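Home | Topics | Robotics | Glossary | Index

Teaching by demonstration

By the Renberg Handbook editors
2021-01-11
32 shares | 14 comments

Teaching by demonstration is a way of giving a robot a new task by having a person carry it out through the robot itself. The robot's movements are recorded during the task and later used to work out how it should move without help. It is also called programming by demonstration, although no program is written by the person doing the teaching.

There are two common forms. In hand guiding, the teacher takes hold of the arm and moves it through the task. In remote control, the teacher stands or sits apart and steers the arm with a handheld controller, a joystick or a second, smaller arm. Either can be done with a real robot, but remote control also works in a simulated room, where a mistake breaks nothing.

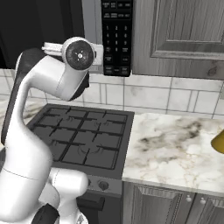
Kitchens are a popular setting. They have doors, knobs, handles and worktops at different heights, and most people already know how they are used. The Ernon exercises, a set of 29 household tasks drawn up for beginners in Nastport, are nearly all kitchen work. Opening a microwave door is among the first. Turning a cooker knob comes later, as the hand has to twist without sliding off.

A single recording is called a demonstration. It normally holds the position of each joint, the opening of the gripper and the view from one or more cameras. A camera near the hand is useful for the last few centimetres of a reach, when the arm may block the view from further away. Its own view is narrow, and the fingers usually take up part of it.

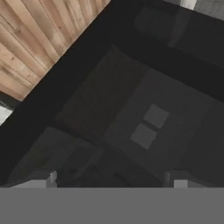
Known difficulties

Remote teachers have little or no sense of touch. They judge contact by eye, and tend to slow down or stop close to a surface. These pauses are recorded with everything else, and a robot trained on them may pause too. The Akbari method trims any stop longer than a set limit - other teachers leave them in and ask for smoother recordings.

Poor light makes distance harder to judge, above all where dark objects lie on a dark surface.

See also: Gripper; Hand guiding; Joint limits; Simulation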